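Automation at the Skerkham refurbishing works

The Skerkham works is a computer refurbishing plant operated by Lultent. It receives retired office desktops, tests them, replaces or removes parts and returns working machines to sale. Robot arms were added to the processor line in stages, beginning with a single trial cell. The plant is often cited in the trade for the way bench jobs were rewritten when the arms came in.

Background

Before automation, each technician took a desktop through the whole process: opening the case, removing the cooler, lifting out the processor, cleaning it, fitting a replacement and running the tests. The plant handled 984 machines in its last full month of hand work. Bent socket contacts were the most common cause of a scrapped board, and sore wrists and thumbs the most common complaint at the bench.

The trial cell was set up in July by Torquil Niven, then head of the test room, with software supplied by Cordeiro. A second works, at Stonbridge, kept its hand benches and was used for comparison.

Changes to jobs

The 200 bench staff were not reduced in number, but their work was divided differently. Four grades were introduced: preparer, cell operator, tester and repairer. Preparers open the case, clear cables from the socket area and remove the cooler. Cell operators load the chassis, watch the arm and deal with stops. Testers and repairers work much as before, although repairers now receive a larger share of difficult faults.

Pay for cell operators was set one step above the old bench rate after talks with the staff association. Some long-serving technicians objected to the split, arguing that a person who no longer follows a machine from start to finish loses the ability to find faults by feel. Rotation between grades every five weeks was agreed in response. New starters spend their first rotation as preparers.

Processor handling

The arm approaches the socket from above with a two-finger gripper. The load plate must be fully open and the retention lever released before a processor is brought in. The processor is held by its edges, squared to the socket and lowered without sideways movement. Memory modules may be left in their slots during this step. The operator can halt the arm at any point and finish the job by hand.

Gripper holding a processor next to the open socket of a Dell motherboard.

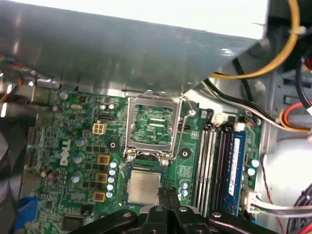

Limits

Cases with narrow openings or fixed drive cages are still sent to the hand benches, as are boards with visible socket damage. Stops caused by stray cables remain the main source of lost time in the cells, and preparers are asked to tie back any loose wiring near the board. Final inspection of the socket is carried out by a person under a bench magnifier.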